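Codcombe cell, teleoperation working group: minutes, August
Present: Kerubo Kombo (chair), Jade Cloutier, Todor Georgiou, Abbas Daneshvar (minutes). Apologies: Perrine Brunet.

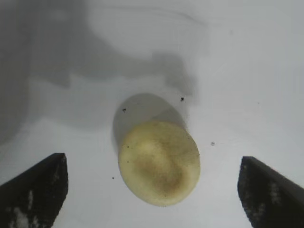
1. Previous minutes
Accepted with one correction. Item 4 should read "leader arm", not "follower arm".

2. Demonstration count, thin-item pick
Todor reported 354 demonstrations recorded against a first target of 200. All were driven from the leader arm at 30 Hz. Jade has reviewed the wrist camera streams and rejected those in which the operator paused over the item for more than 6 seconds before closing. The number left after review goes on the shared sheet before training starts.

3. Operator technique
Jade noted that operators close the fingers at different heights. Todor comes in low and lets the tips slide on the surface. Kerubo stops short and closes in the air, then drops. The policy trained on the mixed set hesitates between the two. Agreed: low approach only, fingers fully open until both tips are level with the item. Existing episodes to be tagged by approach and the high ones held out.
Abbas asked whether hand guiding would give cleaner closes than remote control. Todor said the operator's hand gets into the wrist view. Left open.

4. Grip force
Feedback on the leader trigger is still weak and operators cannot feel first contact. Candetti have sent a revised spring. Todor to fit it and repeat the breakage test with the same operator before and after.

5. Lighting and shadows
Soft shadows on white surfaces were discussed. Kerubo does not want them removed, as the Ukville cell has the same overhead lamps. Exposure to be locked at the start of each session. Jade to write the value in the session log.

6. Cleaning
Finger wipe-down between blocks was not logged last month. Added to the start sheet.

7. Data transfer
Upload to Chornovol failed twice on file naming. Perrine to confirm the format.

Actions
Todor: fit spring, breakage test.
Jade: tag episodes, exposure value.
Perrine: naming format.
Abbas: revise start sheet.

Meeting closed 3:40 pm.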